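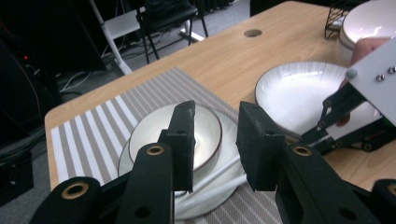
Visits > Manufacturers > Tableware

Skallisell open day: glazing, firing and the table-setting room

Skallisell opens its works to trade and public visitors once a year, in December. The tour runs 70 minutes and covers the slip house, the glazing line, the kilns and a fitted room at the end where finished ware is laid on tables. Groups are capped at 10. I joined the second group, which left reception just after nine in the morning.

The slip house is the oldest part of the building. Clay body arrives blended and is held in agitated tanks until it passes a density check. Bowls are jiggered on roller heads. Ribbed pieces are pressure cast, as the roller head cannot form the flutes cleanly. Castings are fettled by hand at a long bench, and the seam line is taken off with a damp sponge.

Glazing is by dip for small bowls and by spray for plates. The brown rim on the Tement range is an iron oxide band applied on a turning wheel after the white glaze has dried. Our guide, Naima Samir, put the band width down to operator feel. A band applied too wet will run, and she had a tray of rejects to show it. Ribbed bowls in the Koven range are left plain white. Glaze thins on the crest of each rib and pools in the groove, so the spray booth makes two light passes instead of one heavy one.

There are two kilns. The tunnel kiln was running and could be viewed only through the side port. The intermittent kiln was down for a shelf change – useful, as it allowed a proper look at the car and the props. Capacity was given as some 2,000 pieces per load, depending on the mix of plates and bowls.

The last stop is used to check how pieces sit together. Small bowls are tried on wider plates for foot clearance, and both are tried on striped placemats from Tahiri, a weaver that shares the showroom. A foot ring that rocks on a flat kiln shelf can sit steady on cloth, so bowls are tested on both surfaces. The tables are pale timber with a grommet hole near the far edge for lamp leads.

Seconds are sold from a trolley by the exit, cash or card. Parking is off the rear lane. Closed shoes are required and there are stairs between the slip house and the glazing floor, with no lift.

Filed under: Ceramics, Factory visits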